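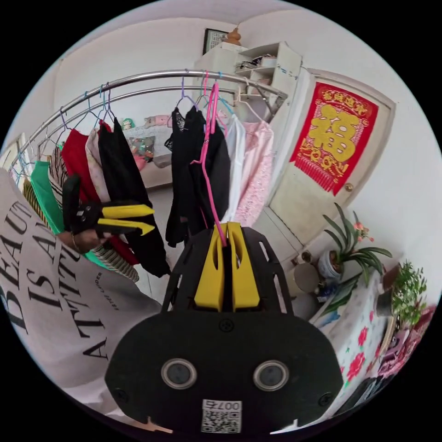
A pink hanger at the clothes rack.

Trotham Clothing Swap returns in November

The spring swap will be back at the Giria Street hall in November, and drop-off rules have changed a little. Last year 138 households brought in 2,487 pieces, and sorting ran well past closing time. This year each household can bring up to 30 items, washed and in wearable condition.

You get one token for each piece accepted. Tokens can be spent on the day or passed to a neighbour, but they don't carry over to the next swap. Kids' clothes are free to take and need no token. School uniforms go on their own table near the kitchen — please check the pockets and take off old name labels before you bring them.

We can't take underwear, swimmers, pillows or doonas. Shoes are fine if the soles are sound. Winter coats are welcome even though it's the wrong time of year, and will be stored for the June coat drive.

Kavinda Jayawardena is looking after drop-off and would like to hear from anyone with a ute or trailer. Fidel Gaete will run the mending table again, doing buttons, hems and simple zips. Bring your own thread if the colour matters.

Whatever is left goes to the Stindance op shop. Entry is $3, or free if you help pack up.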